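Sutden has listened to the ground under Dresasdale since October 2000. It mostly says nothing, and we write that down.

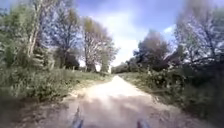
## Who we are

Debora Caputo runs the network: 3 people and 208 seismometers, one of them in the cellar of the Gatti bakery, where it reliably detects bread. Small quakes go into our Priltari bulletin. Larger ones you'll notice without us.
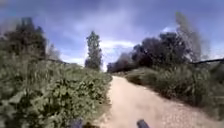

*A dirt path with bushes along its left side.*

Felt something? Call extension 401. Please check the washing machine first.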